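Weddale Strings opens its autumn cello and viola classes to grown-up beginners

Weddale Strings is delighted to announce that its evening classes for adult beginners will return in September, with places for 47 new players across cello and viola. It will be the biggest intake the school has had since it moved into its rooms on the Tornitz side of the river, and everyone here is very much looking forward to hearing the building full again.

The classes are meant for people who have never held a bow, as well as for those who played a little at school and have missed it ever since (there are a great many of you, and you are all welcome!). No one needs to read music before they start. Notes are brought in slowly over the first term, alongside simple tunes that sound lovely even when played by a roomful of nervous people.

Teaching follows the Sarmiento course, a set of 106 short pieces that the school has been using with its younger pupils and has now arranged for adult hands. Each piece comes with a slow recording to play along with at home, and the later ones have a second part - so couples, neighbours and old friends can practise together in the kitchen if they wish.

Instruments can be borrowed from the Clesus loan collection, which now holds nearly 117 cellos and violas in full and smaller sizes.

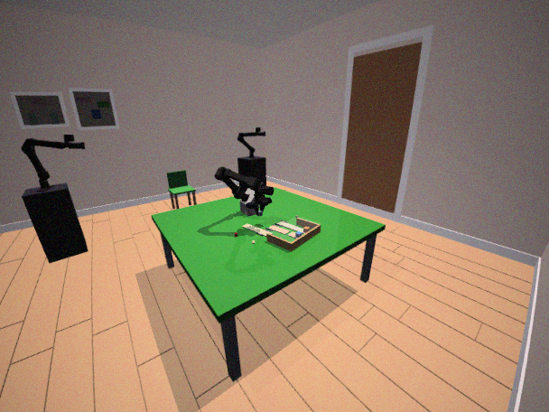
Borrowed instruments come with a case, a bow and a cake of rosin, and may be kept for the whole of the first year. Players who would like to buy their own after that will be given plenty of friendly advice, and there is never any hurry to decide.

Classes begin at 7 in the evening and last an hour and a half, with a break for tea in the middle. An open evening will be held in August, when visitors can try both instruments and meet the teachers. Booking opens in June at the school office in Weddale.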